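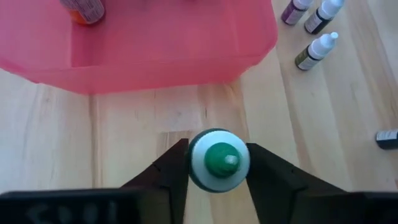 Collecting Demonstrations for Imitation Learning
Handout 4, Barkmont Robotics Laboratory Course
March 2020

1. What we mean by an example

In this course one example (we also say "episode") is one complete recording of a task, from the start pose of the arm until the operator presses the stop key. It contains the wrist camera stream, the joint positions, the opening of the gripper and one line of text which tells the task. If one of these four is missing, the episode can not be used for training.

2. The bottle task

The task for this term is to pick up small bottles from the table and put them into the bin. Each group must deliver 200 accepted episodes before the end of June. Last year the class collected 1345 episodes, and the policy still failed often on bottles which were lying down. The reason was simple: most operators liked to start with standing bottles.

Please change the following between episodes:
- the position of the bin
- the position and direction of each bottle
- which bottle is picked first
- the start height of the arm

Do not change the camera mount. If somebody touches it, stop and do the calibration again.

3. Seeing the grasp

The wrist camera looks along the fingers. When a bottle is held upright, you see it from its top, as circles: the edge of the body, the cap, the nozzle. The height of the bottle is almost lost in this view. The operator knows it, but the network does not, so lower the arm slowly and in the same manner each time.

A transparent or colored bin is also difficult. The table shows through its walls, and a model trained with few examples may confuse the inside with the outside. Record episodes with the pink bin and with the Clista tray.

4. Labels

Write the label before you start recording. Use the color and the kind of object: "put the bottle with the green nozzle into the pink bin". The label "put it in" was found in 93 episodes last year -- all of them had to be written again by hand.

5. Failed grasps

Keep them. Mark the episode with F and save it in the Heneo folder of your group. We will need them in Handout 6, where we train a classifier for success. An episode with more than 300 time steps is closed by the software and gets the mark T.

Homework: read the notes on the Ghumman data format and bring one episode of your own to the next class. Be ready to explain where the gripper begins to close, and why there.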